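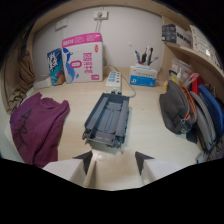 Slide 1. A working desk: tray, power strip, clothing, boxes against the wall.

Speaker notes: Clearing a Desk and Keeping It Clear
Jan 18, 2019
Running time 40 minutes, then 10 for questions

Leave the first slide up while people find seats. Start when the door closes.

Opening

Good evening. Thanks for coming out. I run the home workspace sessions at Javwood, and this is the first of two talks. The second one is in March and covers paper and filing, so if you brought a question about tax folders, please hold on to it until then.

Tonight is about the top of the desk. We won't get to drawers. I'd like you to go home and do one desk, yours, in one evening.

Take a look at the slide. It's a light wooden desk with a wall behind it and shelving on the right. I picked it because it's an ordinary amount of stuff. When I ask people to send in their desks, most of them look like this or a bit fuller. There's clothing on it, there are cables, there are boxes, and there's a dark plastic tray lying in the open part of the desk.

Ask: who has clothing on their desk right now? Wait for hands.

Part one: what belongs

I sort everything on a desk into things I use sitting down, things that feed power to those things, and everything else. "Everything else" leaves first. Don't start with the cables. People always want to start with the cables, and they end up on the floor for an hour and the desk looks the same.

Clothing is the easiest. The maroon-purple piece on the left, a sweater or a shirt, goes to a hook, a closet or the wash. It takes up a good piece of the left side, and moving it takes a few seconds. If you get cold at your desk and want a sweater nearby, put a hook on the side of the shelving and use that. The back of the chair is fine too.

Next, boxes. Two stand upright against the back wall, the tall white one with the pink top and the narrower one in teal, blue and orange. Pick up every box on your desk and open it. If it's empty, flatten it. If there's something in it you use every day, take the thing out and lose the box. If there's something in it you use once a month, it goes on a shelf, standing up, label facing out.

People keep packaging for returns. I do it too. Write the last return date on the box with a marker and put it in a closet. When the date passes, recycle it.

There's also a small white box lying flat near the back corner on the left. Small boxes are worse than big ones in my experience, because they sit there for years and you stop seeing them. Same rule: open it.

Part two: containers that earn their spot

Point to the white and blue box toward the right. That's a box being used as a pen holder, and I have no complaint about it. You don't need to buy a pen holder. A cut-down carton, a mug or a jar all work. I sell storage for a living and I'll still tell you that.

What I'd do is empty it out and test every pen on scrap paper. At our last Fludard workshop we tested everybody's pens together. Out of 80 pens, 68 wrote. The other 12 had been going back into the cup every time.

Keep the pen holder on the side of your writing hand, far enough back that your elbow misses it.

Pause here. If the group is chatty, take one or two questions about pens and move on.

Then the tray, the slate-blue one. It has raised sides and ribs inside and little clips on the near end. For anything like this, a casing or a tray or a part of something, ask where it's meant to be. If it belongs under the desk or on a wall, set a date to mount it. If you don't know what it goes to, it gets 10 days in a bin by the door, and then you decide.

Don't fill a tray just because you have one. I've seen very nice trays full of dead batteries.

Part three: power

Now you can do cables. With the clothing and the boxes gone, you can see what you have.

On the slide there's a white power strip on the desk, with a row of switches that have blue on them. I like individual switches. You can turn off a lamp without crawling around. If you have that kind of strip, keep it somewhere your hand can reach.

There's a gray cable looping from the strip toward the right side of the tray, and another one running back toward the wall. Higher up there's an outlet with a plug in it and a white cord straight down the wall. A cord that hangs straight down is easy to deal with. Two adhesive clips hold it against the wall and you're done. The loop is what I'd work on. Fold the extra length, tie it with a hook-and-loop strap, and lay it behind the strip.

A few rules for the handout:

Label both ends of every cable. Masking tape is fine.
Don't plug one strip into another strip.
Don't cover a strip with fabric or paper.
Keep curtains clear of plugs and cords.
Leave a little slack at each device so nothing pulls.

On the curtain point, there's a brown one hanging down on the left in the slide. If you have a curtain next to your desk, use a tieback while you work. It also gives you back a few inches on that side.

Part four: the evening routine

Put the timer on the table. Demonstrate with the sample desk at the front.

Before you stop for the night, carry off any clothing and any dishes. Return pens. Turn off the switches you don't need. Wipe the open part of the desk. I don't have a system for this beyond doing it before I turn out the light.

Handouts are on the side table. The Kravets straps and the Biveck cord clips are there to try, so please put them back when you're finished.

Questions. If someone asks about monitors, the stand sheet is in the blue folder.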